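4.2 Preparing and Caring for the Table Top

These instructions apply to the Monlow table with a light wood-grain top. The frame must be assembled and levelled as set out in section 4.1 before work begins.

1. Remove any remaining packing film and lift it clear of the surface. Do not use a blade.

2. Wipe the top with a soft, lightly dampened cloth, following the direction of the grain.
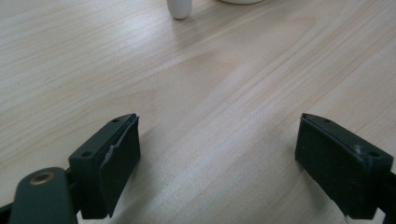

3. Dry the surface at once with a second cloth. Pay particular attention to the edges and corners.

4. Inspect the top under even light. Small variations in tone and grain are normal and do not constitute a fault.

CAUTION: Do not apply wax, bleach or abrasive cream. Damage caused by these products is not covered by the Tierney guarantee.

5. Mix Zolach surface cleaner at a ratio of 1 ml to 100 ml of cold water. Apply to the cloth only.

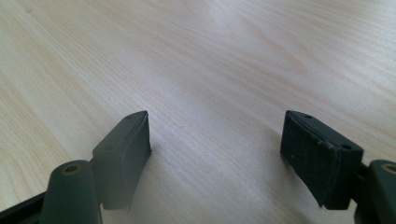

6. Leave the table unused for one hour after cleaning.

Note: Direct sunlight may alter the colour of the top over time. Tables placed near a window should be turned end to end every September.

Replacement tops may be ordered from the Fadthorpe depot, quoting part number 288.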